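4.2 Cell setup and upkeep

The Golby cell is one arm on a vertical post, a parallel gripper, a table and a red tray. Task is plain: pick small cubes off the cloth, put them in the tray. It was moved over from the Taltari lab in November and set up again from scratch, so most of what follows is what we had to redo.

Gripper first. Finger zero had drifted in the move and cubes were slipping on the lift. We re-zeroed with the fingers closed on nothing, then again on a cube, and kept the second value. Flange bolts were checked at the start of every block and nipped up if they had any give. Grip force was left at the Montoya default after that, we didnt tune it further.

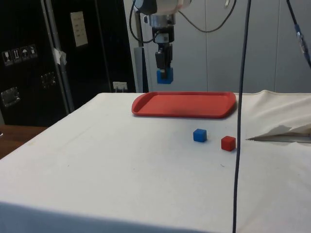
Figure 3. A blue cube held above the tray. One blue and one red cube still on the cloth.

Cabling took the most time. The gripper cable needs a loop at the wrist with enough slack for full rotation, but not so much that it catches the fingers on the way down. First loop was too tight and pulled the connector at the end of travel. Second was fine. Loop is re-checked by hand, arm powered off, wrist turned slowly both ways.

Table cloth: white, for contrast with the cubes and to take some of the knock out of a low grasp. It creeps. Creases under a cube change the grasp height a little, so it was pulled flat between blocks where we could. Tray position was re-taught each time the cloth was straightened, using the Cluvton teach routine (3 points, then a dry run with no cube).

Over the full period the cell logged 2,262 pick attempts. Of these 711 were run before the cable loop was redone and are reported seperately in Section 5. Three stops needed a person inside the cell, all for the connector. No stops of that sort after the change.

Spare fingers are kept at the cell, same colour code as the old set. Swap, re-zero, dry run, log it.

Shares 3 | Comments 3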